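3.2 Gripper and wrist view

The arm was assembled in the Lumholm shared workshop from printed links and hobby-grade servos, following the Lill design with two changes. The first is a stiffer wrist bracket. The second is the gripper, which replaces the original suction cup with two faceted fingers driven by a single motor. Urmas Sproģis drew the fingers and printed several versions before the present one. Earlier versions had flat inner faces and let round objects roll out sideways when the arm sped up.

The camera sits at the wrist and looks out past the fingers. We chose this position over a fixed overhead camera so that the view of the held object stays nearly the same wherever the arm is. The cost is that the fingers always hide part of the work area. In our setup a neighboring tube in the rack is often partly covered by a finger, and the software has to find its cap from whatever remains in view. Figure 4 gives a typical case with a large tube in the grip.

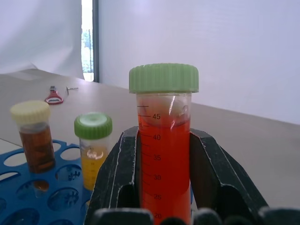
Figure 4. Wrist camera view of a capped conical tube held upright between the fingers. The liquid level is just above the 45 mark. Two smaller tubes stand in the blue rack to the left.

All tubes were filled with colored liquid so that the level could be read from the image without extra lighting. The reading step looks for the boundary between the liquid and the lighter area under the cap, then compares it with the printed marks. Daylight from the window changed the apparent color over the day, and we therefore set the white balance by hand at the start of each session. We did not clear the table between runs, and small tools were left where they lay.

The controller, which we call Skosis, closes the fingers until the motor current reaches a set limit and then holds. A limit of 700 mA kept the large tubes from slipping. The smaller tubes needed a lower value. Ginette Thibodeau recorded more than 903 grasps with the final fingers, and the edges were worn by the end of that period, though we saw no change in grip that we could trace to the wear. Fingers were replaced only when one cracked at the mounting screw, as happened twice in May.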